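Saturday morning reading, and a result I can't stop thinking about

I have been meaning to write about the Cemano paper for weeks, and then I read it a second time over breakfast and now I can't think about anything else, so you are getting the whole thing in one go. Apologies to those of you who come here for the soldering posts. There will be more soldering.

The short version: they took a robot arm policy that was already fairly good at clearing and sorting things on a table, and they made it a good deal better by changing how the training examples were chosen. The network stayed the same size, and so did the arm and the number of hours people spent steering it about. They threw away a big chunk of what they had collected and the thing improved!

I love results like this. I have a soft spot for anything where the clever part happens before anyone presses "train".

What they did

The usual recipe, if you haven't followed this stuff, goes like so. A person drives the robot through a task over and over (pick up the cup, put it on the tray, pick up the can, put it over there) and every run gets recorded. Then you train a network to copy the person: given what the cameras see and where the joints are, what would the person have done next? It works better than it has any right to. It also has a well known weak spot, which is that people are inconsistent. I pick a cup up by the rim one time and round the middle the next, and when I'm not sure I dither above it for a second or two. The network copies all of that, dithering included. If you have ever watched one of these arms hang over a mug like someone trying to remember why they came into the kitchen, there's a fair chance it learnt that from a human.

Cemano started with 4,000 recorded runs. Their method, which they call Pirent (no idea what it stands for, the paper doesn't say, and I have decided to pronounce it to rhyme with "torrent"), gives every short slice of every run a score. The score asks one fairly simple question: when other runs were in nearly the same situation, did they go on to do nearly the same thing? Where lots of runs agree, the slice scores high. Where they scatter in every direction, it scores low.

The obvious next step would be to bin all the low scorers, and that is what I assumed they would do when I read the abstract. They tried it and it was worse than doing nothing. The reason is lovely. Some of the scattered moments are scattered because there really are several good ways to do the job, and if you cut those out the robot never sees the hard bits at all. You end up with a policy that glides beautifully through empty air and falls to pieces at the moment of contact.

So Pirent has a second stage. It takes the low scoring slices and sorts them into bunches, and if a bunch hangs together by itself (say, everyone who went in from the top) it is kept, with a little tag attached to say which bunch it belongs to. Whatever doesn't fit a bunch gets dropped. At training time the network sees the tag, and when it is running for real it picks one tag and sticks with it for a couple of seconds before it's allowed to change its mind.

That last bit is my favourite. Pick a way of doing it and stick with it! It is what I tell my nephew about crossing a stream.

The cup thing

Most of the tests are the kind of tabletop jumble you'd expect, with plastic cups, drinks cans, plates and a tray, all in a room with a kitchen along the back. Cups are a very good choice for this. There are at least three sensible ways to get hold of one: pinch the wall, wrap the outside, or put your fingers down inside it. A policy that averages over those three does something that is none of them, and usually knocks the cup flying. The paper has a whole page of failures from the plain copying version and I winced at nearly every one.
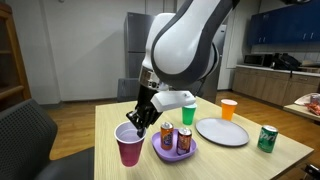

Fingers down inside the red cup, with two more cups and three cans still out on the table.

I like the inside approach as a test because it has so little slack in it. Several fingers have to get past the rim, the hand is hiding most of what you would want to look at, and there are neighbours close by that you mustn't clip on the way. The arm itself is a big beast compared with what it's handling, too. It is easy to forget that from a results table.

The numbers

They ran 400 trials for each version, half on layouts like the ones in training and half on layouts moved about by someone who hadn't seen the training set. I was very pleased to see that second half. Plenty of papers only move things a few centimetres and call it new.

I won't copy the whole table out, but the pattern is clear. On the familiar layouts, plain copying is decent and Pirent is better by a modest amount, the sort of gap I'd nod at and move on from. On the moved layouts plain copying drops badly and Pirent only sags a bit. Nearly all the difference comes from grasping. Carrying and putting down hardly change between versions, which fits the story, as there isn't much to disagree about while you're carrying a cup through the air.

Then there's the small data experiment, tucked away near the end where I almost missed it. They repeat the whole business starting from just 250 runs. I expected it to fail flat, because how can you judge whether people agree when you've hardly got any people? And the scoring does get noisy, they say so plainly and there's a rather ugly graph to prove it. But it still beats plain copying on cups. It loses on plates. Flat things lying on a table have pretty much one way in, at the edge, so there is nothing for the bunching to find and you have just thrown away data you couldn't spare.

I am so glad they printed the plate result. It would have been very easy to leave out, and it tells you more about when to use the method than all the wins do.

Things I'm less sure about

I have three grumbles and they are small ones.

The first is what counts as "nearly the same situation". The whole method leans on it, and they measure it using features from the vision network, with a cut-off chosen by hand. They show what happens if you shift the cut-off a little either way (not much) but not what happens if you shift it a lot. My guess is that a different room would want a different value. Shiny things worry me especially. Cans have bright metal tops, the light slides about on them, and two moments that are the same to you or me could sit a long way apart in feature space.

The second is the tag. Picking one and sticking with it is great when the pick is good. When it's bad you are committed for a couple of seconds to something daft, and there's a short passage admitting that the arm will sometimes carry on with an inside grasp on a cup that has already tipped over. I would want some kind of "hang on a minute" signal in there. They mention it as future work. Everyone mentions everything as future work, but I do hope they mean this one.

The third is that the comparison set is thin. Mazandarani is in there, which is the one I would have asked for, and Pirent comes out ahead of it on cups and level on cans. But Dillar isn't, and Dillar goes after the same dithering problem from the other end, by letting the network predict longer stretches of movement in one go. I'd really like to know whether you can have both. My hunch is that they overlap quite a lot and you would get less than the sum. I've been wrong about this sort of thing before, mind you, and in public, on this blog.

Trying it at home

I couldn't leave it alone, obviously. I don't have anything like that arm. I've got the little desktop one that regular readers will remember from the chess disaster, and back in September I recorded 185 runs of it moving bottle tops from one saucer to another. It was pure tedium, but I kept the files, and they were just sitting there.

Writing the scoring stage took me an evening. It's a nearest neighbour search and some averaging, nothing to be scared of, and if you can follow a recipe you could write it too. The bunching took longer because I kept getting one enormous bunch with everything in it, until I realised I was feeding it joint angles in degrees next to a gripper value that went from nought to one. Scale your inputs, past me. I have made this exact mistake before.

Once that was sorted, the results were fascinating just to look at. I found two clear habits in my own driving. For part of the set I come in from the left and for the rest I come straight down, and I had no memory of doing either on purpose! There was also a nasty little clump of junk at the moment of letting go, where I'd been wiggling the gripper to shake off a bottle top that stuck. My old policy does that wiggle every time, stuck or not. I had blamed the servo. I even ordered a new servo.

I haven't retrained yet. The desktop is halfway through something else and I don't want to stop it. When it's free I'll run both versions on the same saucers and put up the counts, good or bad, along with the scoring script once I've taken out the rude variable names.

If any of you have old recordings lying about, from any arm at all, do have a go at the first stage by itself. You don't need to train anything. Just plot where you disagree with yourself and have a look. I'd love to see other people's, so leave a comment if you try it, and if someone has already put Pirent and Dillar together please tell me before I spend a whole weekend on it.

Posted in: robots, papers, things I should have scaled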